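Hanging a pegboard on a basement wall that isn't flat

Home Repair > Walls and Storage
Posted 2024-10-20 by londholm_basement

I have a poured concrete wall in the basement and want a metal pegboard over the bench. The wall bows out near the middle. With a long level across it there is a gap at both ends wide enough to get my fingers in. The board is the Okent steel kind, sold in panels, and I need 2 of them side by side. The instructions only cover drywall with studs. Do I screw straight into the concrete and let the panels bend, or build something behind them first? I rent a hammer drill when I need one, so I would like to do all the holes in one go.

Answer from ratska_tools

Put up furring strips. Run them vertically, one at each outside edge and one behind the joint, and shim behind them until they are plumb and in line with each other. Use concrete screws, and drill the holes a little deeper than the screw needs so the dust has somewhere to go. Then the panels go onto the strips with ordinary wood screws.
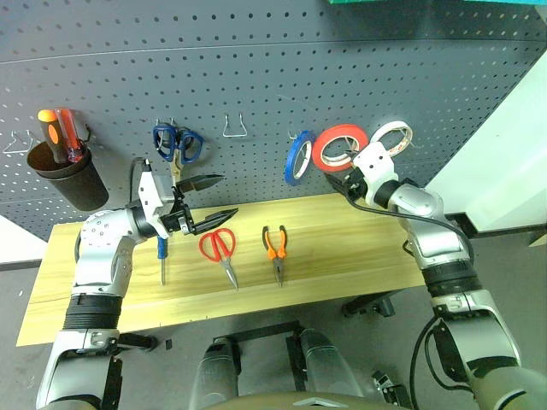
Spacing behind the board matters as much as getting it flat. Most hooks have a bent end that goes through the hole and turns up behind the panel, and if the panel sits tight against concrete they won't seat. Strips solve that too. Keep the heavy things near a strip. Light stuff can go anywhere, and a hanging cup like the brown one with the two screwdrivers in it is no load at all. I would not hang a vise or a full drill case from the middle of an unsupported panel.

Answer from dordevic_h

Agree with strips. Check for damp first. Tape a square of plastic to the wall for a couple of days and look for water behind it. If there is any, use treated lumber.

Answer from gray28

I just used construction adhesive on mine. Been up since May, no problems. It's a small board though.

Comment from londholm_basement

Going with strips. The plastic is taped up now. Will the same screws work if I hit a stone in the concrete?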